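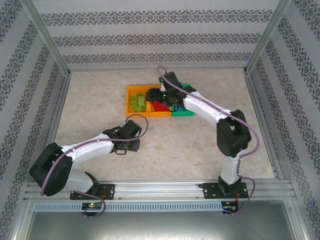
Zwei Arme auf gemeinsamer Aluminiumschiene, von oben gesehen

Betreff: Re: [rad-liste] Skavberg im Sommer, Strecke und Unterkunft

Am Dienstag, 7. April 2009 schrieb Bram De Haan:
> Hallo Liste,
> ich habe die Strecke nach Skavberg noch einmal durchgerechnet und
> komme auf 290 km, wenn wir den Uferweg nehmen. Das wären dann 145 km
> pro Tag. Ist das mit Gepäck für alle machbar? Außerdem müsste jemand
> wegen der Hütte nachfragen, im März hieß es noch, die untere Etage
> sei frei.
> Gruß, Bram

Hallo Bram, hallo alle,

145 km am Tag sind mir mit Gepäck zu viel. Der Uferweg ist ab der Fähre geschottert und nach Regen weich, da kommt man mit schmalen Reifen kaum voran. Ich würde die Strecke auf drei Tage verteilen und die erste Nacht in Hindetine bleiben. Der Zeltplatz liegt direkt am Ort, einkaufen kann man bis abends.

Zur Hütte: Ich habe gestern angerufen. Die untere Etage hat 15 Schlafplätze und ist für unser Wochenende noch zu haben. Bettwäsche ist nicht dabei, Schlafsäcke also bitte einpacken. Die Küche können wir benutzen, Gas wird extra abgerechnet. Reserviert habe ich noch nichts, dazu brauche ich erst verbindliche Zusagen.

Die Bahn nimmt auf der Rückfahrt nur Räder mit Stellplatzkarte mit. Wer später bucht, muss unter Umständen einen Zug danach fahren. Tandems und Anhänger gehen auf dieser Linie gar nicht.

Noch zwei Punkte aus der letzten Runde:

- Werkzeug: Kettennieter und Standpumpe bringe ich mit. Ersatzschläuche hat jeder selbst dabei, die Größen sind zu verschieden.
- Karte: Das alte Blatt zeigt die Brücke hinter Hindetine noch als gesperrt. Sie ist wieder offen.

Bram, kannst du die GPS-Datei mit der geänderten Aufteilung noch mal an die Liste schicken? Die vom März bricht bei mir hinter der Fähre ab.

Gruß
Jochen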